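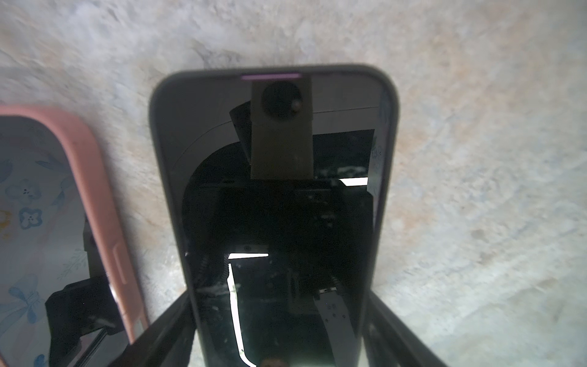
A phone lying face-up with its screen off. Faint smudges and dust marks show on the lower half of the glass.

Give the phone a place to lie

A phone is a sheet of glass that people put down on whatever surface is nearest. Most of the advice on keeping one in good condition concerns cases and screen films. Very little concerns the surface, and I think the surface matters more.

The damage I have in mind is slow. Ordinary glass is harder than a coin or a key, so neither does much to it. Quartz grit is harder than most phone glass, and grit is what collects on floors and counters. A phone laid face-down on a gritty counter and slid 9 inches toward its owner has been lightly sanded. Do this a few times a day and the fine scratches appear within a season.

Patterned surfaces make the problem worse. On a plain dark tabletop, grit can be seen and wiped off. On a marble pattern with tan or gray veins, it disappears into the design. I have a counter of this kind at home, sold under the name Brumska, and I have stopped trusting my eyes with it. I run a palm over it instead. 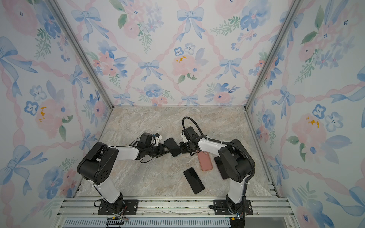
The case against the shared pile

Households with several phones tend to let them gather in one spot, some in cases and some bare, at whatever angle they were dropped. The usual defense is convenience: everyone knows where to look. I accept that the spot should be shared. The pile is a separate matter. Phones that touch will knock against each other whenever one is picked up, and a bare dark phone next to another bare dark phone will sooner or later be carried off by the wrong person. A colored case solves the second problem and does nothing for the first.

Separate slots solve both. I tried a felt-lined tray from Hagedorn and an upright rack called the Cusholm. The tray was quieter and held grit in the felt, so it needed vacuuming. The rack kept the phones apart and could be rinsed. I kept the rack.

As for cleaning, a dry shirt hem is the wrong tool, for the same reason the gritty counter is the wrong bed. Blow or rinse the dust off a microfiber cloth first, dampen it slightly, and wipe in one direction with light pressure. A cloth costs very little and survives about 100 washes. Replacing the glass on my last phone cost 248 dollars.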